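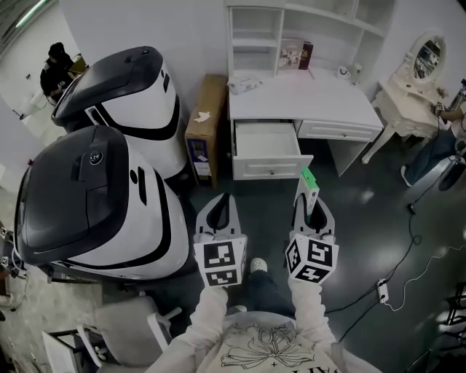 The question of whether machines can do household chores is usually asked at the wrong level of detail. People ask about cooking or cleaning. The useful unit is much smaller: put one object in one drawer and close it. A person can do that while thinking about lunch. Consider a slim box pinched upright between two gray fingertips in front of a white desk, with the left drawer already pulled out and empty. The hard engineering is in what comes next, and most of it has nothing to do with the strength or speed of the arm.

Start with the box. Held upright, it may be taller than the drawer is deep, so it has to be laid down before the drawer will shut. A person tips the wrist, lets one end touch the drawer bottom, and lets go while the box is still falling the last half inch. That release is a controlled drop, and it depends on feeling the first contact. A two-finger gripper without force sensing has to infer the contact from position, and position is off by whatever error has built up between the camera and the fingertips. The usual fix is to open the fingers a little high and accept the fall. With a flat box this works. With an open jar of screws it does not.

The drawer is worse. Small round knobs are a poor match for parallel fingers, which touch a sphere at two points and slide off when the pull is not straight. Cheap drawers also bind if pushed off center. The person closing one corrects for this with the side of a hand or a hip and never registers having done it. A robot needs either a compliant arm or a second attempt, and second attempts have to be triggered by noticing that the first one failed. Failure detection is the least reported number in this field.

I spent most of September at Tetthorpe, where Rendance has been running a put-away station on the packing floor. The task is close kin to the desk drawer: take small cartons from a tote, place them in shallow bins, push the bins home. Over the period I was there the station logged 2886 placements. Of these, 163 needed a person to step in. That is a success rate of a little over 94 percent, which sounds respectable on a slide. On the floor it meant an operator could never walk far from the cell, and the labor saved was correspondingly small. Recovery took up to 10 minutes when a bin jammed, because the arm had to be backed off and homed before anyone could reach in.

The breakdown is more useful than the rate. Grasping was rarely the problem. The cartons were stiff, dry and mostly rectangular, and the lighting was fixed. The stops clustered at release and at bin closing, the two steps where the hand has to feel something. Rendance's own planning had put most of the effort into grasp selection, and I think that was a misreading of where chores are difficult.

A house removes the advantages Tetthorpe had. The bins on the packing floor are identical. Household drawers are not, and they are full. Furniture shares the floor with cables and chairs, and a crumpled plastic bag left on a desktop has no fixed shape for a planner to match. Whether that bag is trash or is holding something its owner wants is a question the vision system cannot settle from its outline. People settle it by knowing the household.

The current argument for optimism is learning from demonstration. A person holds the same kind of gripper the robot will use and does the job by hand, and visual markers on each gripper can let software recover its path. The method has real merit. It records two hands working together, which is tedious to script, and it restricts the demonstrator to the robot's fingers, so nobody is asking a machine to imitate a thumb it does not have. The Mnguni group has used it on shelf stocking, and the motions are visibly better than scripted ones.

My reservation concerns what gets recorded. Position is captured well. The force the person felt through the handle is captured only if somebody built a sensor for it, and the steps that stopped the Tetthorpe cell were force steps. A large set of demonstrations that omits the deciding variable will teach the approach very well and the finish poorly. Dumari's published trials list task completion with no separate figure for closing, so I can't tell whether they have met the same wall.

For shop floors, I would buy a put-away cell today if the containers are uniform, the contents are stiff, and one operator can cover at least 2 cells. Tetthorpe met the first two conditions and missed the third. For homes I would not buy anything yet with arms on it. Before changing my mind I would want to see results for drawers the machine had not met before, half full, with interventions counted and the time for each one given.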